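Indlow Cloth: data card

Summary

Indlow Cloth is a set of 3507 demonstrations of people handling fabric with hand-held grippers. We use it to train policies that run on robot arms with the same fingers. Version 2 replaces the October release, which had bad timestamps in one batch of files.

Collection

Demonstrators work indoors under ordinary room lighting. Each episode starts with the fabric in a new position and ends when the demonstrator marks it finished or failed. Failed episodes are kept and flagged. The camera is a fisheye, so straight lines near the borders come out curved – undistort only if your model needs it.

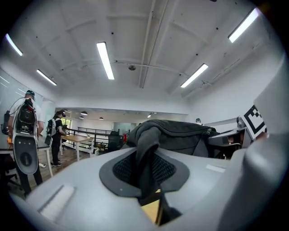
Gripper pose is stored relative to the first step of the episode. Finger opening is estimated from the square markers on the fingers. Where a marker is lost for more than 3 steps in a row, the width field is left blank and the episode is listed in width_gaps.txt.

Results

A policy trained on 1000 episodes picked up folded cloth reliably but often dropped it while turning. Training on the full set cut the drops. It did not help with thin, slippery fabric, and we have no fix for that yet.

Known problems

Dark fabric is overrepresented. Other people can appear in the background, so check your own rules before sharing frames.

Contact

Lesego Steyn (data), Zsófia Sipos (training code)
Last updated June 24, 2022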